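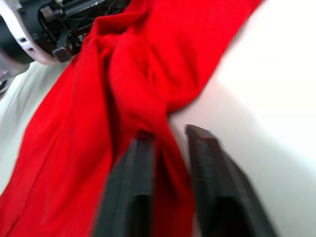

FOR IMMEDIATE RELEASE

Restlow puts two-arm folding into its Brzozowska laundry. Jobs stay, night shift goes

Monday, February 7, 2022

Restlow, the workwear and staff clothing laundry, is going ahead with Flovel, the two-arm folding system from Irnano. Decision made last week after a January trial. First station goes live at the Brzozowska site this spring, second one to follow if the floor space works out (there is a boiler pipe in the way, we're looking at it).

Short version for those on deadline: the arms take the small mixed items. Shirts, shorts, scrubs, socks. People keep sheets, uniforms with trims, repairs, anything with a customer complaint attached. 36 people work at Brzozowska today and all 36 contracts carry on.

What changes is the hours. The late folding shift, 10 p.m. to 6 a.m., ends when the first station is running. Staff on that shift move to days or early evening, their choice where we can manage it, and they keep the night supplement through the end of the year. That was the main thing people asked for and it's in writing.

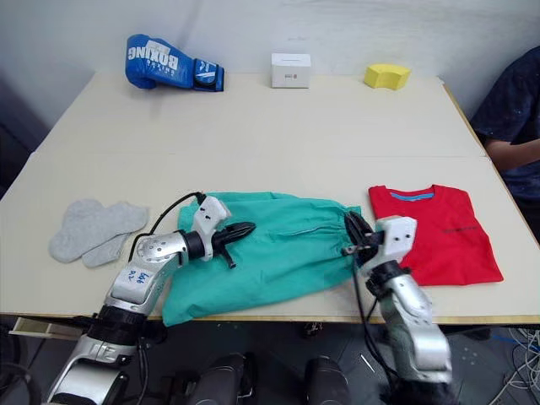
Mixed small items have always been the slow part of the job. A sheet is a sheet. A bag from a clinic or a gym has everything in it, inside out, tangled, one sock. Folding machines on the market want one kind of garment fed in flat, so at Restlow that sorting and folding was always done by hand, standing up, mostly at night.

During January the Flovel arms handled 2,898 pieces at Irnano's test tables. Not all of them well. Shirts went best. Socks were slower then we would like, and soft waistbands still need a person to redo some of them. Those go back in the basket and onto the day table, same as any bad fold.

"I did nights for a long time and my shoulders know it," said Svitlana Hnatiuk, folding lead at Brzozowska. "I went over there expecting to be annoyed. It is slow, you want to grab the shirt off it. But it can be slow at three in the morning and I can be asleep. My worry was who fixes it when it stops, and now we are being trained for that, so fine."

Training: 26 hours per person, paid, during normal shifts. Covers starting and stopping the station, clearing a snagged garment, showing the arms a new item by hand, and who to call. Open to everybody on the floor, no test to get in. Anyone who finishes moves up one pay step. First group starts next month, sign-up sheet is by the time clock.

Also coming: lower tables at the day stations, anti-fatigue mats, and a second break on early shift. Not robot related but agreed in the same talks so we are announcing it togther.
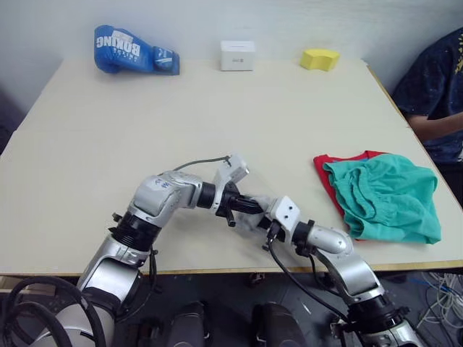 Flovel arms at the table, with a teal cloth lying over a folded red garment at right.

Capacity. Target for the first station is 200 pieces a shift, one person checking. Well under what a good folder does and it is meant to be. Delivery times for customers don't change. Prices don't change this year.

Visits to the Brzozowska site possible once the station is in, please ask ahead. No photos of customer bags.

About Restlow
Commercial laundry. Workwear, clinics, gyms, small hotels. Pickup and delivery six days a week.

About Irnano
Maker of Flovel. Two-arm systems for handling cloth and clothing.

Press contact: Restlow press desk, Brzozowska site. Interviews with floor staff by arrangement, daytime only please.

###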